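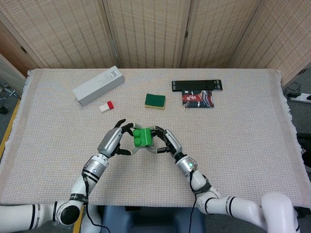 Kavinda Liyanage
My experience differs from the guidance given at the top of this thread. A fringed woven cloth should not be left on a shared activity table for the whole session. Small items catch in the fringe, and the weave collects crumbs from sponges and erasers. At the Grindmont rooms we removed all table coverings in May and have had fewer complaints from the people who clear up.

Posted in: Community Rooms > Tables, Linens and Shared Supplies

Anežka Vaněk
Thank you for the response. The guidance was written for the Kurkmont activity room, where the tabletop is hard and a toy block set down on it can be heard on the other side of the divider. A cloth softens that noise considerably. The woven type was selected for its weight, as it does not slide when someone reaches across it. I would ask members to consider the noise question before removing coverings altogether.

Kavinda Liyanage
Noise is a fair point. Would a plain cloth with a hemmed edge not serve equally well? The fringe is the part to which I object. After 12 washes ours had knotted so badly that it had to be trimmed by hand.

Lacey Blackburn
Members may wish to know that the fringe can be protected. Place the cloth in a mesh laundry bag, wash it cold, and comb the ends while they are damp. I have followed this method with 2 woven cloths in white and beige, and both remain in regular use. Hot water should be avoided. It shrinks the body of the cloth and the edges begin to wave.

Oldřich Matoušek
I would like to raise the matter of what is kept on the table, which the original guidance treats too briefly. In my view a kitchen sponge does not belong beside toy blocks. A sponge with a scouring pad is a cleaning article and should be stored at the sink. If it is even slightly damp, it will mark the cloth, and whoever next lays the table will have to turn the cloth around to hide the spot.

Anežka Vaněk
The sponge in our room is kept dry and is used as an object for handling, in the same way as the eraser and the blocks. People sort such things by size, by color or by how they feel in the hand. Foam gives under the fingers and a block does not, and that contrast is useful. Our cleaning sponges are stored separately, and the two have not been mixed up to date.

Oldřich Matoušek
I accept the explanation, although I remain of the opinion that the handling sponge should be marked. A letter in permanent ink on the foam side would be sufficient.

Vega Bermúdez
Regarding storage, the Bartoš shelving discussed in an earlier thread has proved suitable for us. Each shelf takes one tray. Blocks go in the first tray, soft items such as sponges and folded cloths in the second, and long or narrow boxes stand upright at the end. Our block collection numbers 360 pieces, and the blocks with two studs are the ones most often missing at the end of the day. They are small enough to disappear into a folded cloth, so every cloth should be shaken out before it is put away.

Kavinda Liyanage
That supports my position on fringes.

Vega Bermúdez
It supports shaking out the cloth – which I would recommend in either case.

Lacey Blackburn
May I add a question on patterned cloths? We have a printed one in red and navy that is laid out folded with the other items. Does anyone know whether the dye is likely to transfer to a pale tablecloth?

Anežka Vaněk
Red and navy should always be tested first. Press a damp white rag against a corner for one minute. If any color appears, wash the cloth separately until the rag comes away clean. It should also be completely dry before it is placed on anything pale.

Oldřich Matoušek
I would go further and keep dark prints off a beige cloth entirely. The Griteo hall lost a good tablecloth in this manner, and the replacement was 26 dollars.

Lacey Blackburn
I shall carry out the test and report the result. The mesh bag instructions will be added to our supply sheet when it is next revised, and I can send a copy to any member who requests one.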